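Equipment budgeting for hand-held gripper work

Equipment budgeting for hand-held gripper work is the planning of purchases for stations where a person performs a task with grippers held in the hands, so that a robot arm can later be trained on the recordings. The grippers are usually the largest single item, but buyers often find that tables, rails, spare parts and household props together cost nearly as much.

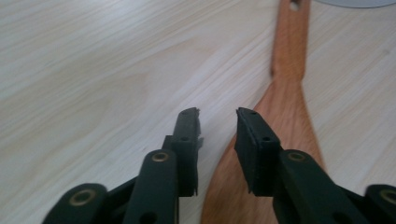

Plans commonly divide spending into fixed and wearing parts. Fixed parts include the table, the floor rails, the curtains and the computer. Wearing parts include finger pads, cables and tape. Pads are bought in matched pairs, and a purchase order should state the hole spacing, as pads from different makers seldom interchange.

The Pritchard worksheet, drawn up by Efa Harries and Farzad Azimi, sets the life of a pad by task sessions. It allows 56 pairs of pads for a planned 382 sessions, with a separate line for cables.
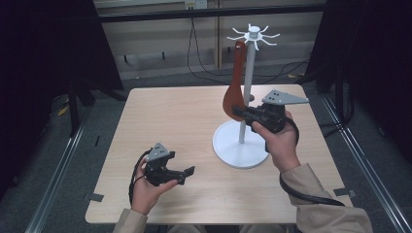

A two-handed station needs two grippers of the same model. Harries advises adding a third as a spare – a single failure otherwise stops all work at the station until a repair is made. Suppliers such as Flendero quote grippers and tracking plates separately, and the two quotes should be compared line by line.

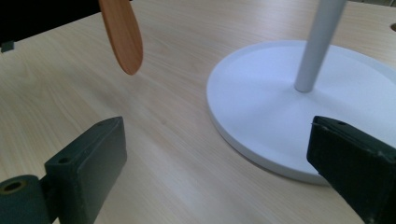
Floor space is budgeted along with the hardware. The operator must be able to reach every part of the table without stepping on a cable, and curtains need room to hang clear of the elbows. Trusance leases stations by the month, an arrangement suited to projects whose final number of tasks is not yet known.
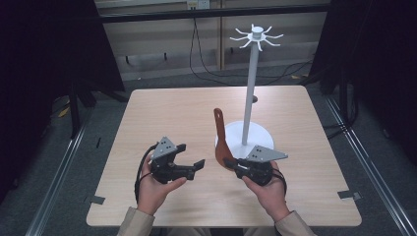 Props are the cheapest line and the one most often left out. Hanging tasks call for a stable stand and objects with a hole to hang them by. A white mug tree with eight arms and a wooden spoon with a small hole near the top of its handle are enough for one such task. Nerys Beddoe, who kept accounts for the Baner project, recorded more than 536 prop purchases, of which 59 were replacements for items no longer sold. She recommended buying duplicates at the start and storing them by task.

See also: Depreciation; Leasing; Spare parts inventory

Last edited 2022-07-16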